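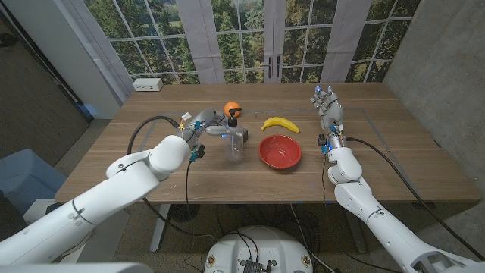 Skendden Travel Boards > Places to Stay > Cabins and Cottages
Thread: Weekly rental at Skendden, is the cleaning fee normal?

houda_chraibi
Hi everyone, I've been reading this board for ages and finally have something to ask. My sister and I are looking at a two-bedroom cottage on the lake side of Skendden for a week in January, booked through Baltus. The total comes to $1,863, and that has an $80 cleaning fee tucked into it. Fine, I can live with that, but the house rules also say we have to strip the beds, run the dishwasher, take the trash up to the road and sweep before we leave. We're tidy people and would probably do most of it anyway (our mother raised us right!), but it feels odd to pay for cleaning and then be handed a broom. Is this usual up there? It would be our first time renting a whole house.

Declan T.
Welcome, Houda! Very usual, I'm afraid. My wife and I have been going up every winter since the kids were small, and I can't remember the last place that didn't want the beds stripped. Eighty dollars is on the kind side for a two-bedroom. The woman we rent from over in Graltbridge charges more than that and still leaves a little note on the fridge about the recycling. I wouldn't let it put you off a nice cottage.

brahim_ragab
I'm going to disagree with Declan, in a friendly way. Dishes and trash, sure, that's plain good manners. Sweeping and laundry is what the fee is for. I wrote to an owner last year and asked very politely if we could skip the chores, and she took them off the list the same afternoon. It costs you nothing to ask.

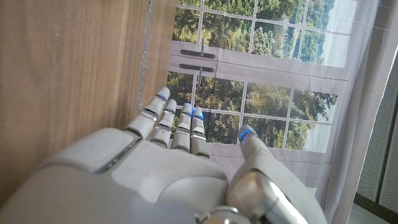
I'd also ask about firewood while you're writing. Some of the lake cottages include it and some sell it to you by the bundle, and you go through a lot more of it in January than you'd think.

Declan T.
Fair enough on asking, Brahim, though I'd hate for anyone to start off on the wrong foot with an owner over a broom. These are mostly folks with one cottage, and the person cleaning it has a few hours before the next family pulls in.

liam_e
Then they should set a later check-in, Declan! I'm with Brahim.

Houda, the thing I'd look at harder is the deposit. With Baltus ours was $50 and it came back quickly, but a friend who booked direct waited weeks and had to call twice. Also check whether the driveway gets plowed. We stayed at number 53 on the shore road and had to leave the car at the bottom of the hill and carry everything up, groceries and grandma's suitcase included. Lovely view once we got there, mind you.

houda_chraibi
Oh my goodness, I hadn't even thought about plowing. My sister has a bad knee, so that matters a whole lot more than the sweeping.
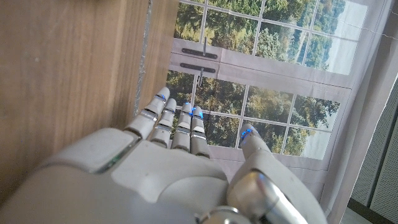 I'll write to the owner tonight and ask about the driveway, the firewood and (gently, Declan, I promise) the chores. Does anybody know if the little grocery by the dock stays open in winter?

Said Tawfik
The grocery closes for the season, but the Magalhães bakery up the hill sells milk, eggs and a few basics in the mornings. Get there before 9 if you want bread. For a real shop you'll need to drive to Graltbridge, so I'd stop on your way in.

houda_chraibi
Thank you all so much! The owner wrote back already. The driveway is plowed, the first load of wood is included, and she says to leave the sheets on the beds but please do sweep, on account of the sand they put down on the steps. I think we're going to book it.

Declan T.
So you each get half a win. Try the almond rolls at the bakery, and bring boots with a good tread for those steps.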